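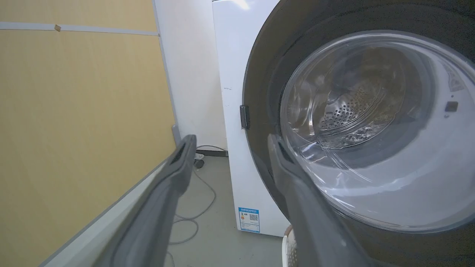 odilell_r: I'd leave the drain pump alone for now. If the clothes come out stiff and the towels have gone grey, you are looking at hard water and too little detergent. Check the hardness figure for your postcode before you take any panels off.

Forums > Household > Laundry and Water > Towels stiff after every wash

tidewrack
The drain filter was clean, so I take the point. The water company lists us as hard. I have been using the dose printed for soft water, at 40 degrees, with a full drum. Softener in every load.

odilell_r
Stop the softener on towels. It coats the loops and they take up less water. Put the dose up to the hard water line on the packet and run towels at 60.

Kettlefur
Disagree on the softener. Used at half dose it does no harm that I can measure. I weighed a bath towel dry, soaked it, spun it and weighed it again, with and without. Same result within the error of a kitchen scale. Spin speed and drying method matter more.

tidewrack
How was it dried?

Kettlefur
On a line, outside, some wind. On a radiator the same towel is like board. A dry towel goes stiff when it dries without moving. Shake it hard before hanging and again when it is nearly dry.

odilell_r
One towel is not much of a test. The coating builds up over many washes. Try it again in January when everything is drying indoors and see if you still think so.

plumbline_sw
Has anybody here fitted a softening unit? We had a Zernonia put in under the sink, the small model, 500 high and 600 deep. It takes block salt. Detergent use went down by half and the kettle no longer scales. Towels improved but were not as good as new. The old deposit has to come out first.

Kettlefur
What did you use to get it out?

plumbline_sw
Citric acid in the drum, no laundry, hot cycle. Then the towels separately with washing soda, two washes. Do not put the two in together, they cancel out.

tidewrack
I have a box of Trimamside descaler in the cupboard. Any reason not to use that?

plumbline_sw
Read the back. If it is citric or sulphamic acid it will do the job. Keep to the stated dose and run an extra rinse afterwards. Some makers object to acid on the door seal.

odilell_r
I would still change the dose first and nothing else. Give it 4 or 5 washes. If you change the dose, the temperature and the drying all at once you will not know which one did it.

Kettlefur
Agreed on that at least.

tidewrack
Dose only, then. Softener stopped as well, which makes two changes, but I am out of it anyway. Will post the result.

Last reply: 28 September 2018

Related threads
Powder or liquid in hard water
Ñahui cotton bath sheets: shrinkage after first wash
Salt blocks or tablets
Grey marks on white pillowcases
Washing soda: how much per load

Contact us | Forum rules | Copyright Odilell Forums | Back to top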